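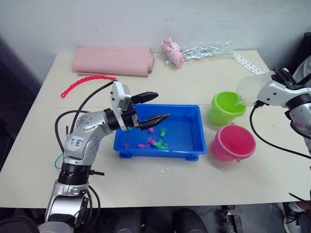 ¿Con qué criterio se segmentan las demostraciones bimanuales antes del entrenamiento?
Por cambio de contacto: cada segmento comienza cuando una de las dos pinzas toma o suelta un objeto, con independencia de lo que haga la otra.

25/04/2018. Cuaderno de laboratorio, proyecto Urkine. Responsable de la entrada: L. Mühlbauer.

Tarea: vertido de agua con el brazo derecho y trabajo sobre la bandeja con el izquierdo. Se registraron 103 demostraciones. Se descartaron 11 por pérdida de sincronía entre los dos flujos de articulaciones; el resto pasa a segmentación.

El chorro fino sigue siendo el caso difícil para el estimador de nivel. Con el vaso transparente inclinado sobre el cubo verde, el contorno del agua se confunde con el borde del vaso. M. Rosenthal propone estimar el caudal a partir del par de la muñeca y reservar la visión para el cubo. Queda aprobado probarlo.

Frecuencia de muestreo: 100 Hz en ambos brazos, sin cambios desde febrero.

Pendiente: secar la mesa entre series, revisar el recorrido del cable del brazo derecho y repetir la calibración de la pinza izquierda.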